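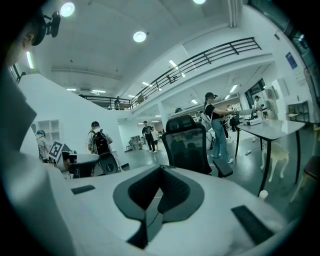

Tritton Balcony and Mezzanine Railing, Black

Made to order by Mazza at our Bornham workshop

The Tritton is our straightforward black metal railing for indoor balconies, gallery landings and mezzanine floors, with vertical posts fixed along the edge and horizontal bars running between them. We've been making it in one form or another for longer than any of our other railings, and it's still the one most people end up choosing once they've stood in the showroom and leaned on a few. It suits big white rooms especially well, the sort with high ceilings and a lot of lighting, where a black line along the upper floor gives the eye something to follow and matches nicely with black window frames if you have them.

People often ask us whether black will look too heavy. We'd say try it against your own wall before deciding, and we'll happily post you a short length of painted bar to hold up (please do send it back afterwards, we only cut so many of them). Against a pale wall you notice the bars when you're close and rather forget about them from across the room. If the edge of your upper floor is boxed in and painted white, as a good many are, the railing sits on top of it very comfortably and you won't need any extra trim.

What you get

Posts in black powder-coated steel, set at 755 mm centres as standard. We'll bring them closer together if your run doesn't divide evenly, and we'd always sooner do that than leave you with one odd narrow bay at the end.

Horizontal bars 17 mm across, supplied in lengths to suit your drawing, with joining sleeves that sit inside the posts so you don't see them.

Top rail, end caps, base plates and plate covers, all in the same black.

Fixings for concrete or steel floors. If yours is timber, tell us when you order and we'll swap the fixings over at no charge.

A small tin of touch-up paint. Do keep it somewhere you'll find it again!

Two levels, or a run that steps down

Plenty of buildings have more than one stretch of upper floor, and they don't always line up. The Tritton can be ordered as separate runs at different heights, and the posts and bars will match from one to the next even if you buy the second lot a year later. For a step down we make a short raked section, and we do need a proper site measure for that part. Duygu Erdem looks after our measuring visits and is very patient about awkward corners, so save up all your questions for when she comes.

A word about horizontal bars

We'd like to be plain about this one. Horizontal bars can be climbed by small children, and in a home, a nursery or anywhere youngsters are likely to be upstairs, our Isivville railing with its upright bars is the better choice. For workplaces, workshops, studios and halls used by adults, the Tritton is usually perfectly suitable, but your building control officer has the final say on heights and gaps, and it's worth a phone call before you order. We can send them a drawing directly if that helps.

Fitting

Most customers use their own builder. The instructions are written for somebody who has fitted a railing before, and two people working together will find it a good deal easier than one. Set out every post position first, fix the two end posts, run a string line, and then work inwards. Leave the plate covers off until everything has been tightened a second time — they're a nuisance to lift once they've been pushed home. If you'd like us to fit it, we cover Bornham and the villages nearby, and can sometimes manage further afield.

Looking after it

A damp cloth and a drop of washing-up liquid is all it wants. Black shows dust on the top rail more than you might expect, particularly under bright ceiling lights, so a quick wipe along when you're passing is time well spent. Please don't use scouring pads or anything gritty. Check the base fixings once a year and nip up any that have eased.

Ordering and delivery

Send us a sketch with the overall length, the floor type and which way any corners turn. Pencil on the back of an envelope is fine. You'll have a price and a drawing back, and once you've signed the drawing we allow three weeks to make and paint it. Long runs come on our own van. The coating is guaranteed for seven years indoors.

Page last updated 21 August 2022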